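The planner was called Yap, after the sound the old build made through the status speaker when it ran out of solutions. The new build had no sound. It wrote a line to the log and held position.

The engineer on the late shift had 315 log lines open and had read them twice. All of them came from the sweeping task, and all of them ended in the same state: left arm holding the broom, right arm holding the dustpan, debris located, no plan. The timeout was 45 seconds. Yap used every one of them.

"It sees the paper," the engineer said.

"Perception always sees the paper," said the integrator, who had come over from Plidik in September and still kept a bag packed under the desk. "What does it think the paper is?"

The engineer opened the object list. Paper, confidence high. Floor, tile. Floor, other. Cable, repeated until the list scrolled. Then an entry with no class name, only a number, 132, and a flag reading DO NOT DISTURB.

"Who set that?"

"It's a Museo flag."

Museo had been the first customer. The software had dusted plinths there for one winter, and the rule set had been written by people who were afraid of lawsuits. Anything unclassified within reach was presumed to be part of the collection. The rules had been migrated twice since, first to Plidik and then to Wiltis, and each migration script had copied the flags without reading them.

The integrator pulled up the head camera and stepped through it until the broom came into view.

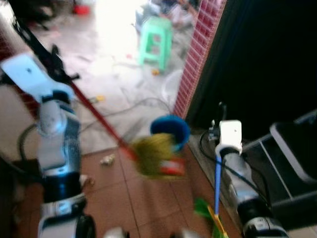

Head camera, sweeping task. Broom in the left gripper, dustpan in the right.

"So 132 is the paper," the engineer said.

"The paper is the paper. It is also 132. Two trackers, one object. The first one calls it debris and the second one has never heard of it."

That explained the log. Yap had been told to sweep the debris into the pan, and to keep the bristles clear of an exhibit that occupied the same few centimeters of tile. It had searched for a trajectory satisfying both. It had tried coming in from the left, then from the right, then with a different wrist angle. The cost never dropped below 225, and the acceptance threshold was far under that.

"It could have reported a conflict," the engineer said.

"There's no message for that. There's a plan or there's a timeout."

The engineer wrote the message. It took most of an hour, chiefly because the field for free text was limited to the width of a display that Wiltis no longer sold. Then came the merge rule: where two tracks overlapped and one had a class, keep the class. The flag on 132 went away by itself. The engineer left the rest of the Museo rules in place – there were a great many, and it was past two in the morning.

They started the task again. Yap returned a plan on the first attempt. The engineer scrolled to the bottom of the object list before approving it, and found a new entry, 133, unclassified, located at the tip of the broom.

"Bristles," said the integrator.

The flag read DO NOT DISTURB. The engineer rejected the plan and opened the rule file at the top.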